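Kistside Residents' Association
Minutes of the General Meeting held May 21, 2024
Reading room, Kistside Hall

Chair: Brittany Wong
Minutes: Jaime Tavares
Apologies were received from two households on Chan Lane.

1. Opening and previous minutes

The chair opened the meeting at 7:05 p.m. The minutes of the last meeting were read. One correction was asked for: under the item on street lights, "Upper Trallar Road" should read "Lower Trallar Road." With that change the minutes were approved.

2. Matters arising

The broken drain cover outside the bakery has been replaced by the county. The new cover rattles when trucks go over it. Jaime has written again and will bring the reply to the next meeting.

The bench by the creek is still waiting for its second coat of stain. The person who offered to do it has been away. Left until the weather settles.

The noticeboard key is missing again. Two spare keys to be cut and one of them kept at the bakery.

3. Accounts

The balance stands at $1748. Money in since the last meeting came from the plant sale and from annual dues. Money out was for insurance, postage and the hire of the chipper.

A member asked why postage was so high when most people get the newsletter by email. Jaime said the printed list has not been checked for a long time and some copies come back. It was agreed to put a tear-off slip in the next printed issue. Anyone who does not send it back will be taken off the print list, but not before a phone call.

The accounts were accepted.

4. Reading room walls

The hall board has asked whether users of the room want any change to the decoration before the fall. The blue wall and the stone-patterned wall were both discussed. Several members like the blue and would keep it. Others find the room dark on winter evenings and would prefer a pale color. On the stone pattern there was less disagreement, and most of those who spoke would leave it alone.

The large brownish landscape in the brown wooden frame is to stay where it is whatever is decided about paint. The small picture in the thin dark frame is also to stay.

Brittany will tell the board that the association has no single view on the color and would accept either. 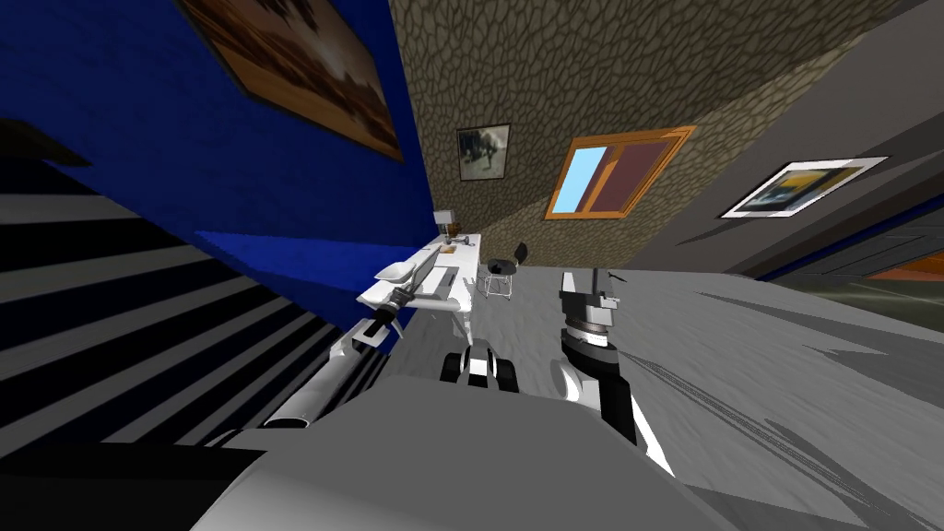
5. Footpath along the Dullareo

This item took up most of the meeting.

The path between the footbridge and the old mill has narrowed in the past year. The bank has slipped in two places, and the brambles on the field side have grown out to meet it. People with strollers now turn back at the second slip. One member said she had seen children going around it on the water side.

The landowner has been spoken to and is willing to move the fence back 3 feet along the worst stretch, as long as the association pays for the posts and wire. The quote for materials is $700. Labor would be our own, with one day's help from the landowner's son, who has a post driver.

Points raised:

— Whether the fence should be moved before the bank is looked at properly. If the bank goes on slipping, 3 feet may not be enough.

— Whether the county should be paying. Jaime said the path is a permitted path and not a public one, so the county has no duty to repair it. The county does have a small grant for paths, which opens in July.

— Whether applying for the grant would hold things up. The form asks that no work be started before a decision is made.

— Whether the brambles could be cut back now in any case. The landowner has no objection. It was felt this would not count as starting the work, but Jaime will ask.

A member who used to work on drainage said the slips look to him like the result of water coming off the field, not the creek cutting in from below. If so, a short length of pipe at the top of the slope would do more good than a fence. He offered to walk the path with the landowner after heavy rain and report back. This was accepted with thanks.

It was proposed that the association apply for the grant and hold off on the fence until an answer comes. An amendment to set aside $700 from the balance, so that the work can go ahead in the fall if the grant is refused, was carried. The proposal as amended was then carried, with two against.

One of those voting against asked for her reason to be recorded: the path is dangerous now, and another summer is too long to wait.

It was agreed that a warning sign be put up at each end in the meantime. Brittany has some stakes and will make the signs.

6. Summer picnic

The picnic will be in July as usual, on the field behind the hall. Last year's arrangement, where each street brought one kind of dish, led to a great deal of potato salad. This year there will be a sign-up sheet on the noticeboard, once there is a key for it.

The band from last year is not free. A member's nephew plays the accordion and will be asked. It was noted that he would need somewhere to sit out of the sun.

Tables can be borrowed from the school. They must be back by noon the next day. Two people with pickup trucks are needed and one has come forward.

There was a request that dogs be kept on leashes until the food has been cleared. Agreed. 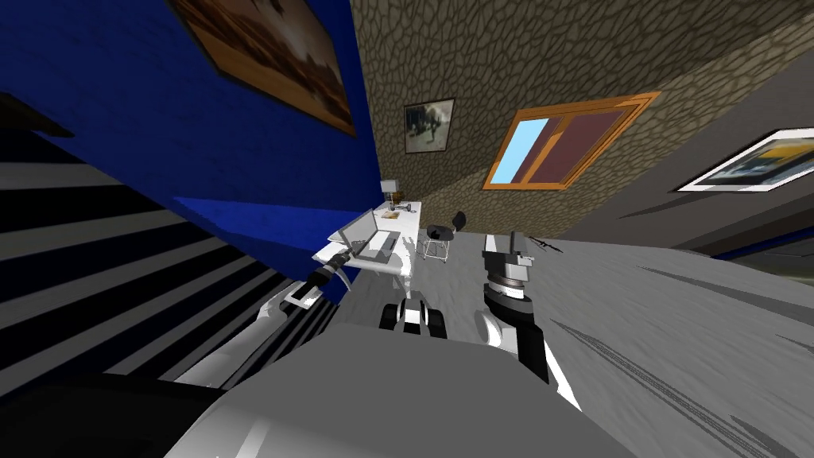

7. Newsletter

The next issue goes to print at the end of the month. Contributions should be no more than a page. Jaime has a long piece on the history of the mill, which will be split over two issues.

The member who draws the crossword would like to stop after this year. Anyone who would like to take it over should speak to Jaime.

8. Speed of traffic on Trallar Road

Residents near the bend say that cars are coming through well above the limit of 30, mostly before eight in the morning. The sheriff's office will lend a speed display sign for two weeks if there is a suitable pole. The pole opposite the bakery was suggested. Brittany to apply.

A suggestion of speed bumps was not supported. Those living closest to the bend were concerned about the noise.

9. Any other business

A set of garden shears was left at the plant sale. They have red tape on one handle and are with Jaime.

The lost-cat posters on Chan Lane can come down. The cat is home.

A member asked if meetings could start at half past six. A show of hands was evenly split, and the time stays as it is.

The meeting closed at 8:50 p.m. The date of the next meeting will be posted on the noticeboard and sent by email.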